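Sketard opens drawer-teaching sessions to Hanby trainees

2020-05-10

Sketard has begun training new operators from Hanby to teach two-armed robots by remote control, using a small plastic drawer unit as the first task.

The sessions started in May at the company's Damden site. Each trainee sits at a pair of hand controllers and moves them as if reaching for the drawer. The robot arms on the bench copy the movement, and a computer records the joint positions along with the video. The recordings are later used to train a program that tries to do the same job without a person at the controls.

Nabila Lahlou, who runs the sessions, said the drawer unit was picked over several other household items after a short trial. It is light, so one arm has to hold it steady while the other works, and new operators learn early on to use both hands.

"People come in wanting to do everything with the right arm," Lahlou said. "The unit slides, they chase it, and we stop and start over."

Trainees spend their first day on plain gripping before they try a full recording. They close the fingers on flat and round parts, let go, back off and come in again from another angle. The wrist cameras matter most at this stage, as they give the closest view of the fingers.

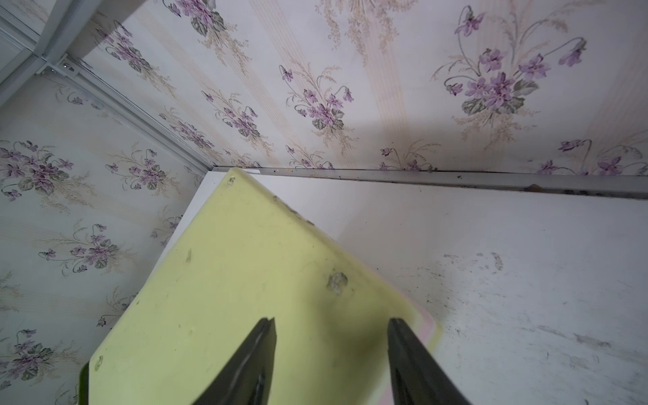

A recording is kept only if the operator finishes without a long pause. Lahlou said hesitation is the most common fault in the first week, ahead of dropped objects. A program trained on recordings full of stops tends to stop as well, she said, and cleaning the pauses out afterward takes more time than doing the task again.

The target for the drawer task is 400 accepted recordings. Trainees had completed 39 when the first group finished its opening block.

Dwynwen Pugh, one of the Hanby trainees, had worked in parts inspection and had never used a robot before the course. She said the hardest thing was judging depth on a screen.

"You think you're at the knob and you're still short of it," Pugh said. "After a while I quit looking at the big picture and watched the wrist view for the last bit."

Pugh said she also had to get used to the lack of feeling in the controllers, which do not push back when the gripper meets something solid. Sketard has asked its supplier, Ait Ali, to quote for a version that does. No order has been placed.

Small office items are left on the table during many of the recordings. They are not part of the task, but they are moved between runs so that the program does not come to depend on one fixed layout. The drawer unit is also shifted or turned a little each time.

Lahlou said operators are told to work at the speed they would use at home and not to show off. Fast runs look good, she said, but the grippers miss more often and the recordings are harder to learn from.

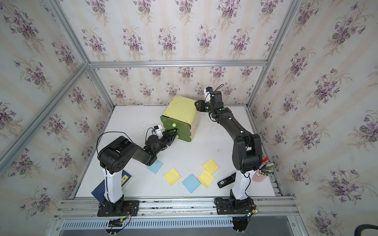 Next sessions

A second group from Hanby is due to start later in May, with places for 5 trainees. The course lasts 2 weeks and no background in programming is needed. Those who pass will move on to a folding task with kitchen towels, which Sketard is still setting up on another bench at Damden.

Applications go through the Hanby training office.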